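Lilis opens bedroom sorting service in Firkcombe, first 12 households go free

Reading time: 2 min

FIRKCOMBE, 2024-12-15 — Home help firm Lilis is taking its folding and sorting service into bedrooms. Bookings open now. Visits start in March, first 12 households pay nothing, everyone after that pays a flat fee to be confirmed.

The firm has run a drop-off folding counter at the Mersha building for two years and handled some 400 bags there. Customers kept asking for the same thing — someone to come to the house and do it where the clothes live.

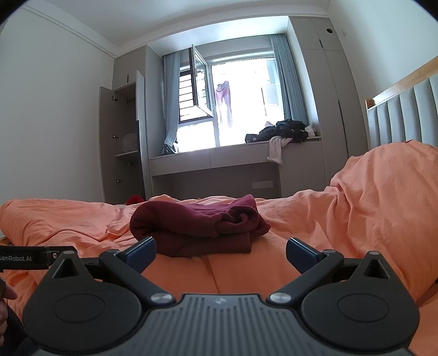
Lilis visits begin at the bed. Everything that needs folding goes on it, gets folded on it, and leaves it for the drawer or the shelf. No folding boards, no special table. The house style is a thick, low stack, like the maroon piece on the orange bedding, with one rounded edge facing out so it can be grabbed without pulling the rest over. Corners that stick out get tucked on the second pass.

"People think they are bad at folding and mostly they are just in a hurry," said Kedir Abera, who set up the service. "We go slow. The bed can be unmade, we dont mind."

Each visit also includes a sort for wear. Frayed borders, pulled threads, thin spots. Pieces are bunched and turned over by hand before any decision, and nothing leaves the house without the owner's say so. Mending is passed to Cakach, the repair shop on the same street, at Cakach's usual prices.

"A bit of fraying on the edge is not the end of a cloth," said Piyumi Dewan of Cakach. "Bring it early, thats all I ask." 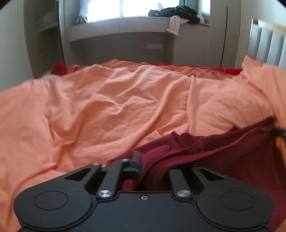 How to book

At the Lilis counter, Mersha building, Firkcombe. Ask for the bedroom list. Free places go in order of sign-up, one per adress.

Last updated: 2 hours ago

Recent items
Mersha counter: holiday hours
Cakach now taking zippers and hems
Folding fitted sheets, a short guide
Lilis drop-off bags: new sizes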